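Ledska garment handling kit: a first look

Silvana Trindade

Ledska has started taking orders for its garment handling kit, an add-on for small robot arms that covers picking clothes off a rack, moving them on their hangers and hanging them up again. We had one on loan in the workshop from January, and this item covers setup, daily use and what you get for the money. We bought nothing and will send the kit back when we are done.

The kit is sold to people who already own an arm. Ledska does not make one. In the carton you get two sets of finger plates, a wrist camera on a bracket, the cable for it, a short mounting plate, a bag of screws and a card with a download code. The software runs on an ordinary desktop computer, and the download includes a starter set of 118 recorded demonstrations of hanger moves. You can use those as they are or add your own.

Fitting it took one afternoon. The mounting plate went on without trouble, and the finger plates slide over the ends of the stock fingers and are held by two screws each. Check those screws after the first day. Ours had backed off a little on one side, and the grip went uneven before we noticed. The manual puts this on the last page, and it should be on the first.

The camera cable is the weak spot of the hardware. It is long enough for the arm at rest and only just long enough with the wrist turned all the way over. We ended up rerouting it under the forearm and tying it down in 3 places. Ledska says a longer cable can be had on request, at no charge, but you have to know to ask.

Calibration is a matter of pointing the camera at a printed sheet and moving the arm to the positions shown on screen. The first pass failed because our sheet had been printed slightly too small. Turn off "fit to page" on your printer. After that it went through in a few minutes and we have not had to repeat it.

The software will feel familiar if you have used the older Cernel package. There is a list of moves on the left and the camera view on the right, and you can string moves together and save the result. Naming them is up to you, and it pays to be strict about it early. We have four versions of something called "rack left new" and I no longer know which one works best.

As for how it does the job, plastic hangers are the easy case. The plates come to a point, so they can get in close beside a hanger without taking hold of the cloth next to it. We ran over 100 pick and hang cycles with plastic hangers and shirts, and most went through without a hand on the stop button. The usual failure was a hanger that had swung around on the rack, so that the fingers closed on the sleeve. The software does not always catch that. It carries on as if it had a hanger and you get a shirt on the floor.

Wire hangers are harder. They bend under the default grip force, and if you turn the force down they slip. Ledska lists wire hangers as "supported with adjustment," and I would call that generous. Wooden hangers we did not try, as they are too thick for either set of plates.

Heavy garments are a question of your arm more than of the kit. A lined coat was too much for ours at full reach. Keep the rack close in and it can manage more.

Adding your own demonstrations is the best part of the package. You lead the arm through the move, press the pedal to mark the start and end, and the recording shows up in the list. Bad takes can be deleted on the spot. Training runs overnight on our computer, which is not a new one. The moves we recorded ourselves worked better in our setup than the starter set did, and I would plan on making your own from the start.

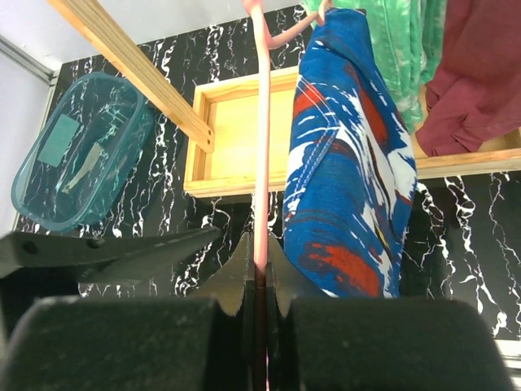
Valentin Oberholzer had the kit for a shorter time and came away cooler on it. He said the plates were well made but the price only makes sense for a shop that handles the same few kinds of hanger all day, and that he would wait for the next software release before putting it in front of a customer.

I come out a little warmer than that. If you want an arm that can move shirts on plastic hangers, it does that now. If your rack is mixed, ask Ledska for a trial period and bring your worst hangers to it. Support answered our emails by the next morning each time, and the replies came from people who had clearly used the thing.

Spare plates are sold in pairs. The pedal is extra.

Comments

kmar: Does the pedal have to be theirs? We have a box of USB pedals from an old project.

Silvana Trindade: We tried one other USB pedal and it worked after setting the key in the options. I can't promise that for all of them.

benchtop_r: Same problem here with the printed sheet. Cost me a whole evening.

Dolores: Would like to see this with children's hangers. The small ones are what we have most of.

Recent items

Kershaw bench mount, long-term notes
Moving your saved moves out of Cernel
Ororia opens its parts store to small orders
Cable routing on small arms: reader tips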